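The Back Bedroom at Tredside: Curtain, Checks and Little Pink Hearts

Gallery by Oleksandra Nazarenko, August 2026

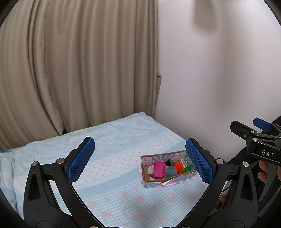 Blue checks, pink flowers and a band of tiny hearts, with the long taupe curtain coming down behind.

Welcome to the back bedroom! If you've followed the Tredside pages since the kitchen you'll know this room was next on the list for ages, and I kept putting it off in favour of jobs with more tiles in them. Well, it has had its turn now, and I'm so pleased with it that I've written far more than I meant to. Scroll, skim, put the kettle on. The notes are in the order I thought of them.

The pattern

I love gingham. I have loved it since I was small and had a school dress I refused to take off at weekends, and I think it's one of the few patterns that looks better the more it has been through the wash. What I hadn't tried before was gingham with something going on over the top of it. The flowers are a soft, faded sort of pink, so they sit down into the checks and don't shout, and then along comes that pale band with the hearts, and its scalloped border printed to look like lace. On paper (checks, flowers, hearts, scallops, a plain stripe as well!) it sounds like five different sheets having an argument. Put it in a room where everything else is quiet and it's just cheerful.

I nearly bought plain white. I had plain white in my basket at Zakura and had gone as far as the till queue, and then I went back and had another look at the shelf. Very glad I did.

For those who asked about washing: I do mine at a low temperature, inside out where there's an inside to turn out, and on the line whenever the weather is kind. I don't iron sheets. I know some of you do and I admire it enormously. A few wrinkles along the back edge have never kept me awake.

The curtain

This was the big decision. I wanted something long and generous, with proper deep folds, in a colour I'd struggle to name. It goes between beige and taupe depending on the time of day – quite sandy in the morning, much browner in the creases by teatime. Liudmyla Sirko calls it "mushroom" and my sister calls it "biscuit", and I've stopped correcting either of them.

It came from Ivanyshyn, the curtain and blind shop two doors up from the old post office, and I'd recommend taking a sample home before you order. I pinned mine up for a whole week in April and walked in on it at odd hours. Under the shop lights it had looked nearly grey and I would have passed it over.

A few people wondered whether a patterned curtain would have been more fun. Perhaps! But the pattern had already been spent, so to speak. One busy thing and one calm thing next to each other is my whole method of decorating, if you can call it a method.

Something I'd do sooner next time: leave new curtains hanging before you fuss over the folds. I spent the first evening pleating ours by hand and tying them with strips of old pillowcase, which is the right thing to do, and then untied them the next morning out of impatience, which is the wrong one. Two or three days tied up makes a real difference. They went back into their strips, I left the room alone, and the folds settled beautifully.

The walls

White, but a white with the faintest breath of lavender-grey in it. The tin is from the Drolletti range and the shade number is 502, written here mainly so that I can find it again when somebody scrapes a chair along the skirting. I'd had a warmer white in mind, and tried a patch of it low down by the door, and next to the curtain it went the colour of custard. The cooler one lets the beige be beige. It also picks up shadows in a way I wasn't expecting and have grown very fond of, lovely soft blurry ones that drift along as the afternoon goes on.

Two coats, plus a bit of touching up in the corners where I'd been mean with the first. The walls have no pictures planned for them at the moment. I've got a print of some pears that I keep carrying upstairs and carrying down again.

Making it up

Liudmyla taught me to make a bed when we shared a flat, and I still do it her way. Shake the sheet out from the foot, let it land, and then go round the edges once only. If it has a stripe or a border, as ours does, get that straight by eye first and let the rest follow. Or don't! I've rather come round to having it run at a slant, it makes the whole thing look less like a hotel and more like somewhere you'd flop down with a magazine.

The rest of the bedding can hang and bunch as it likes at the side. On a weekday I give it one good pull and go downstairs.

What it all cost

I said I'd be open about money on these pages, so: the paint and a new roller sleeve came to £57, and the sheet was £20 in the summer reductions. The curtain was the treat and cost more than both of them put together, and I had been saving for it since the kitchen was finished. Everything else in the room was already ours. I moved the lamp in from the landing and the landing looks fine without it.

Bits still to do

There's a hem to catch up on one edge of the fabric where a corner likes to poke out. I've got the thread, I've got the needle, I've even got the right colour of thread, which took three goes.

A rug. I'd like one with some blue in it, but not the same blue, and I want to see it in person. Suggestions very welcome, particularly if you know of somewhere within a bus ride.

The door still sticks in damp weather. It has done that for as long as we've lived here and I'm leaving it for the autumn.

From the guest book

I always copy a few of your messages on to the gallery page, as the guest book itself gets cleared out every so often.

"Those hearts! My gran had a pillowcase with a border ever so like it and I'd forgotten all about it until this morning. Thank you for that." – Maureen

"Would you go for the same curtain again in a room that faces north? Ours is dark from lunchtime on and I'm worried about brown." – Pete, up the hill

Pete, I think I would, but go a step paler and hang it next to your brightest wall. Ask for the sample first and give it the full week. I'm happy to lend you mine if I can find where I've put it.

"More gingham please. You could do the cushions." – Liudmyla Sirko

I could do the cushions! I have half a metre of blue check in the sewing drawer that would make one good one or two stingy ones. Watch this space.

"What do you do about creases in the sheet when visitors are coming?" – Jan

Damp hands, smooth it flat from the middle outwards, then open the window for an hour. It's a trick for people who won't get the ironing board out, and it works well enough for anybody who's been invited to stay with me.

Elsewhere in the gallery

The kitchen, before and after the tiles
The landing cupboard (mostly shelves, some swearing)
Hall floor, with notes on sanding round the radiator pipes

The bathroom is next, once I've chosen between two greens that everyone else in the house says are the same green. If you'd like to hear when it goes up, leave your name in the guest book and I'll drop you a line.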